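About us | Working life

So, who are we? We're Vinton, a household chores outfit that grew out of a plain old laundry and catering business, and I'm Dušan Koubek. I started on the pressing tables when I was 19 and I've never quite managed to leave (I did try once, I lasted 5 weeks at a garden centre).

Back then we did hotel sheets and sandwich platters. We still do both! But a few years ago the sheets side got its first folding machine, which we called Enriquez after the man who sold it to us, and everybody on the floor went very quiet for a week. I remember it well because I was one of the quiet ones. What we'd been told was that it would fold 80 towels in the time it took one of us to do a pile. What we hadn't been told was who'd be doing what afterwards, and that was the bit we all wanted to know.
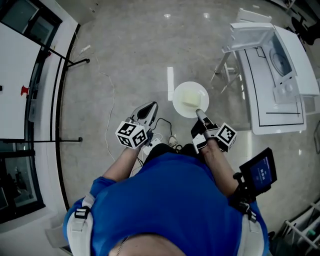
These days a good part of our work is teaching. Someone who has handled plates and washing for years knows an awful lot that never got written down, like how hard you can pinch a slice of cake before it gives up. We do the jobs with hand-held grippers, the movements get recorded, and the people building the robots learn from them. We call that side of the business Hilance. It pays a bit better than pressing and it's a lot kinder on the feet, though your forearms do know about it by teatime.

I won't pretend everyone loves it. Some of the team find it slow and fiddly after real kitchen work, and a couple went back to the platters, which was fine by us. The rule we settled on is that you can swap back whenever you like and keep your hours. Breaks are longer on the Hilance side too, after a row we had one September that I still think I won. 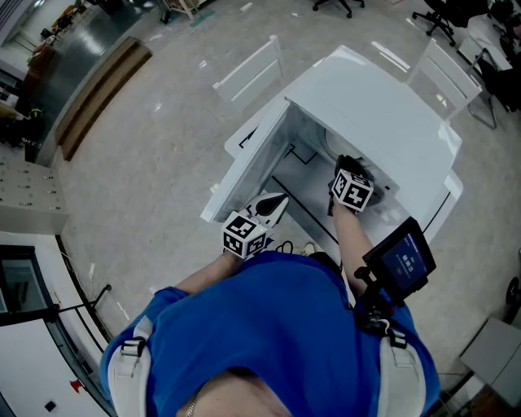 Laundry is my own favourite, no surprise there. You'd think a washing machine was simple, but getting a hand round inside the drum without your elbow catching the lid is a knack, and when your fingers are a pair of jaws you have to learn it all over again. I was hopeless at first. The youngest ones pick it up quickest and then they teach the rest of us, so the old order of who shows who has been turned on its head a bit. I rather like that.

The rota is still done by hand, on paper, and I'll fight anyone who wants to automate it. Dendis, the booking system we had before, once gave me 100 pillowcases and no staff.

If you fancy working with us, come in after the lunch rush and ask for me. Bring comfy shoes.

Contact | © Vinton | Back to top

Comments

pressroom_jan: Swapping back and keeping your hours is more than my place offered when our folder came in. Are you taking part-timers?

Moll T: You did NOT win that row Dušan, we got the longer breaks because I kept on about it

Garrick: Does the recording side need any computer skills? My sister has done hotel laundry for years but can't stand a keyboard.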